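Iddrisu Adjei
22 November 2020

Short thread on faucet aerators and water hardness, prompted by a month of readings in my building. Most of this applies to any kitchen tap fed from a municipal line.

An aerator is a small threaded insert at the end of the spout. It mixes air into the stream and limits the flow. The insert has a mesh screen, a flow restrictor and a rubber washer. The screen is the part that clogs.

Two things clog it. The first is grit from the pipes, usually after work on the main. The second is scale, which builds up slowly wherever hard water dries on metal. Grit shows up overnight. Scale takes months, so people tend to adapt to it and stop noticing.

Our supply tests at 193 mg/L as calcium carbonate. By the usual scale that is hard water. I used the Stenus drop kit, three samples from the cold side, same result each time. The strips from Pultent gave me a band so wide that it was no use for anything except a yes or no.

To measure flow, put a jug under the tap, open the cold side all the way and time it. Write the number down somewhere. The absolute value matters less than the change when you repeat the test later.

My jug took 54 seconds to fill before cleaning and 30 after. Same jug, same tap, same time of day. Time of day does make a difference in this building because the pressure drops when everyone is cooking.
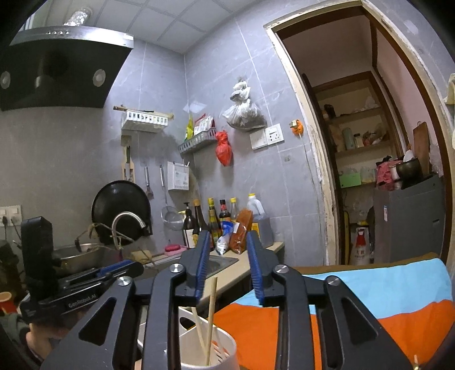 Curved spout over a steel sink, beige counter.

Cleaning procedure. Close the drain first, the washer is small. Unscrew the aerator by hand, or with pliers over a cloth if it is stuck. Note the order of the parts as they come out. I lay them in a row on a towel, left to right.

Soak the metal parts in plain white vinegar for 20 minutes. Leave the washer out of the vinegar. Brush the screen with an old toothbrush, rinse from the back side, reassemble.

If the screen still looks gray and furry after that, a second soak usually clears it. If the mesh is torn, replace the insert. They are cheap, but check the thread – there are male and female versions, and more than one diameter.

Several people asked about the hot side. A slow hot side with a normal cold side is not the aerator, since both go through it. Look at the shutoff valve under the sink, then the cartridge, then the heater outlet.

Someone also asked about the Agbeko clip-on filter. I have not tested it. The data sheet lists chlorine and taste. It makes no claim on hardness, and a carbon filter would not be expected to change it.

Softeners are a separate subject. In a rental you generally can't install one without the owner agreeing. The Tutley unit that gets recommended a lot needs a drain connection and a power outlet, which rules out most of the kitchens in this building, mine included.

I will repeat the flow test in December with the same jug and post the number. Correction to the post on samples: all three were taken after running the tap for a minute, which I left out.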